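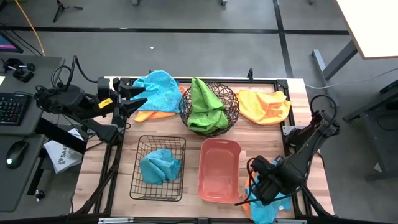 Two arms, towels, two wire baskets and a pink tub on the wooden table

Posted 07/08/2021 by Uriel Zapata

Hi all, hoping somebody has been through this. I look after the kit for a small workshop in Brestdale and we want a second table for towel sorting, same as the one in my photo - two arms, wooden top, black metal frame. I've been given 1000 pounds for everything except the arms themselves, so table, frame, baskets, cloths, cables, the lot. Varela quoted me 522 for the frame and top, delivered. Is that daft? And what have I forgotten? I always forget something and then have to go back cap in hand!

Grimimholm
522 sounds fair to me if the top is included (check that it is, I got caught out there once). We paid a bit less but had to cut and bolt the lot together ourselves and it ate most of January. What I'd budget for is the desk. You need somewhere right beside the table for the keyboard and screen, and if you haven't a spare one that comes out of your pot too. Ask Varela whether the arm mounts go on the outside of the frame as well, ours wanted extra brackets and they came to 106. Oh, and cable ties. Buy more than you think!

Sebastián Zapata
just get cheap baskets mate, they're only for towels

Brumard
I'd half agree with Sebastián. Cheap is fine, but get a mix - I can see you've got a round one and a rectangular one in wire plus the plastic tub, and I'd keep to those same kinds so both tables match. Buy two of each and put the spares on a shelf, shops stop selling things without warning. Same goes for towels, we bought 9 in bright colours and wished we'd doubled it.

On the money, I'd hold back whatever is left after the frame and brackets and not spend it until the arms are on and moving. Ours sat idle for weeks over one missing power lead and there wasn't a penny left to buy it.

We use cookies to remember your settings. Accept or manage your choices.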